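Call for participants: jury readers and pre-selection viewers, Prinurlow Short Film Festival

Prinurlow is looking for 20 people to watch and rate films for next year's short film programme. Last year we received 565 entries, and each one is seen by at least three viewers before it goes to the programmers. No film training is needed. We ask for patience, a decent internet connection and a willingness to write a few clear sentences on everything you see. 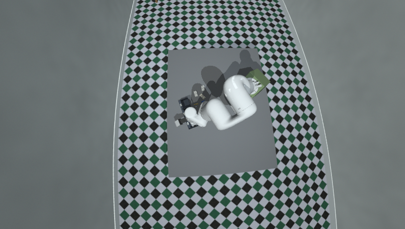 Viewing starts in September and runs for 13 weeks. You will be given a login and a weekly list, mostly fiction and documentary, with a smaller share of animation and computer-made work. Some of the animated entries have very little story. We would like you to give those the same attention as a family drama. Films run to 20 minutes at most. Subtitles are in English.

Filipa Rocha runs pre-selection and will hold an introductory evening at the Kaltard cinema, starting at 7pm. Please try to come, as the rating form is explained there. If you can't, Nimal Rathnayake will ring you.
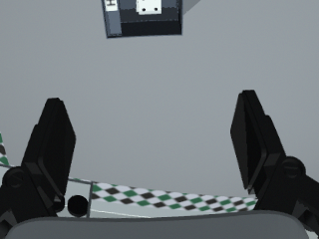
The role is unpaid. Viewers who finish their lists receive a festival pass and a £75 contribution towards travel - please keep your receipts. You can't take part if you have a film entered this year, or worked on one.

To apply, send a short note to Selorm Acheampong at the festival office. Name two films you liked and one you didn't, and say why. A CV is not required.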